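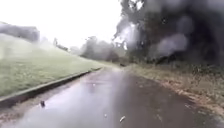
About Griffiths Path Club

Mar 6, 2021
By Darcy Thibodeau

We walk, we jog, we push prams and we go out in the rain. That's most of what you need to know, but people do ask for a bit more, so I've been given the job of writing it down (I talk the most, apparently).

Griffiths is a small walking and running school. We started with 4 people who wanted to get fit and didn't fancy a gym, and we now run nine sessions a week on the paths at the edge of town. Satish Pinto leads the beginners and Kamrul Khondokar takes the joggers. I look after the Saturday walkers, which is the best group and I will not be taking questions on that!

Where we go

Our home route follows a tarmac path with a grass bank on the left as you set out. It bends gently to the right, with trees off in the distance, and it's a lovely stretch for anyone who is nervous about starting. The surface is kind to wheels, and there's a kerb down the left-hand side, so newcomers can settle in beside it and let the quicker ones go by. Satish uses the bend as his first target. Walk to the bend, walk back, have a drink, see how you feel. Plenty of people who swore they would only ever do the bend are now out with Kamrul twice a week.

Wet days

We love them. I know how that sounds, but come along once and see. The whole path shines, the sky sits in the puddles and the far trees go soft and grey like something in an old painting. You get the fresh grassy smell off the bank as well – worth the soggy socks on its own.
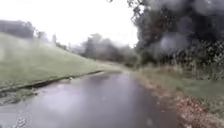 You do have to walk a little differently in the rain. Shorter steps, eyes a few metres ahead, and go carefully along the right-hand edge, where wet leaves like to gather. We teach all of this in the first session and nobody is hurried. Bring a proper waterproof if you have one, and shoes with some grip left on them. A cap with a peak is better than a hood if you wear glasses. Spare socks in a plastic bag, always.

We call off for ice, lightning and very high winds. Everything else goes ahead.

Who comes

All sorts. Our oldest regular took up jogging after retiring, and we have a few new parents who chat the whole way round and still finish before me. Preben Vigfúsdóttir joined as a complete beginner and now leads the warm-up, with a lot of arm swinging that I recommend standing well back from.

Groups are kept to 28 on the register, and right now places come up when someone moves on. A new beginners' course with Satish starts in April, and you can try two sessions before you decide. Dogs on short leads are very welcome with the walkers, less so with the joggers (Kamrul has been tripped before). Just tell whoever is leading that it's your first time and they'll walk beside you.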